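5.3 Comparing the Retska and Verkeo hands on soft items

Complete this procedure after the arm has been levelled and before either hand is entered in the controller as the default tool. Two people are required, one of whom shall remain within reach of the stop button.

1. Fit the hand to the wrist plate and tighten the bolts in a cross pattern.
2. Select the matching profile in the Betancur controller. Wait 30 seconds for the joints to find their zero position.
3. Set the closing speed to 15 per cent.
4. Place one test item on the plate and start the routine "Soft lift".

CAUTION: Do not adjust the plate or the item while the arm is powered.

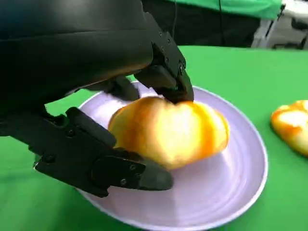

Finger force is set separately for each digit, and the upper and lower values need not be equal. Begin with the lowest setting and raise it one step at a time, keeping a record of each change. The lower digit should approach along the surface of the plate – its pad resting just in front of the item – while the tip of the upper finger comes down on the top. A glossy, rounded item may roll if the upper finger arrives first. In that case, increase the delay on that finger.

5. Repeat the lift with the same item and the same settings, then fit the second hand and begin again from step 1.
6. Save both logs under the serial number of the arm.

Note: Fingertip pads should be inspected after every 300 lifts and replaced after 2,000. Pads from the two makers are not interchangeable.

Completed comparison sheets are to be sent to Nahom Wako at the Watalano test office.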